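Odoi Open Day: Questions We Keep Getting

Kekeli Dramani went to the Odoi open day for this site and came back with a notebook of complaints and a few grudging compliments. Readers have been writing in since the first short notice went up. The answers are hers. Last updated September 28, 2025.

What is the open day?

Odoi opens its demonstration room to the public and lets people watch a two-armed robot handle food and small household items at a table. There is a short talk first, then the demonstration, then a question period that ran out of time on my visit. The whole thing takes 45 minutes if the talk starts when it should. Mine didn't.

Is it worth going?

If you live nearby and are curious, yes. I would not drive two hours for it. The talk promises a good deal more than the table delivers, and the person giving it used the word "kitchen" so often that I started looking for one. What you get is a table with a blue cover and some dark curtains behind it. A kitchen has drawers that stick and a dog underfoot.

What does the robot do?

It picks things up and puts them down. The talk calls this "meal support." The items are the sort you'd find in a break room: snacks, straws, a small bottle, something on a tray. The hands have proper fingers, and I'll admit they are more interesting to watch than the clamp type you see in most factory videos.

Brown, round food is harder than it sounds, because a grip that is fine for a can will ruin a muffin. So I paid the most attention to the plate work.

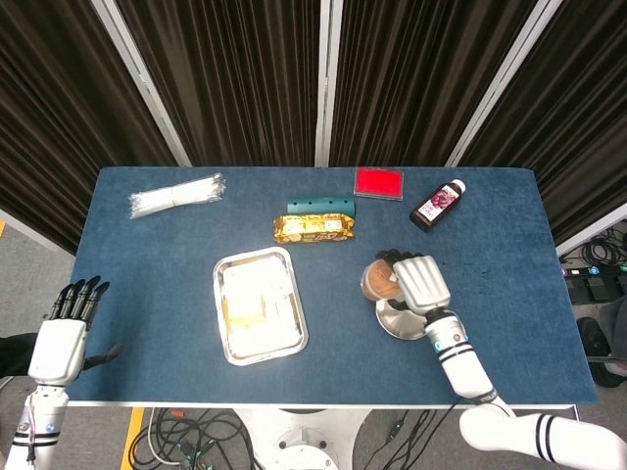
My problem is with what a demonstration like this leaves out. Who chose the items? Who put them where they are? I asked both questions and was told that the layout is "varied regularly," with no word on how much or by whom. A table set by the people who built the machine is a friendly table. I would like to see it set by a six-year-old.

Is the robot doing this by itself?

Ask them, and keep asking until you get a plain answer. I got two. The speaker said the robot "performs the task." A staff member by the door said some sessions are run by a person and some are not, and that the schedule doesn't say which. Both may be true, but they leave very different impressions. If a skilled operator is moving the hands, you are watching a skilled operator. That can still be impressive, so I don't see why it isn't on the sign.

Did it drop anything?

Not while I was there. I saw one session, so please don't write in telling me I said it never drops things.

How fast is it?

Slow. The handout claims a full table can be cleared in 30 minutes. I have cleared worse tables than that during a commercial. Odoi says speed is not the point at this stage, and I can accept that, but then the handout shouldn't brag about it.

Is it like the Bekico and Prulteteo demonstrations?

Prulteteo shows a film and keeps the machine behind glass, so Odoi is far ahead on openness. Bekico lets visitors bring their own objects, within a size limit, and I still think theirs is the most useful hour you can spend on this subject. I suggested the same to Odoi and was told it's being looked at.

Can I stand close to the table?

Fairly close. Watch your feet. There are cables on the floor and tape marks on the gray carpet. I wasn't told what the tape meant until I was standing on the wrong side of it.

Can children come?

Yes, with an adult. The younger ones in my group lost interest during the talk, which opens with a slide from 1970 and takes its time reaching the present.

How many people are let in?

The limit is 36 per session. That is too many for one table. Get in line early or you will be looking at the back of somebody's jacket.

Can I buy one, and what would it cost?

No, and they won't say. I was handed a brochure from Gudov, their sales partner, that has no price in it and several photographs of people smiling at salads.

When is the next one?

October. Booking is through Odoi directly. We don't hold tickets, and we can't get you moved up the list.

Will you go again?

Probably, if they start labeling which sessions are operated by a person. I've asked for that in writing and will add the reply to this page if one comes.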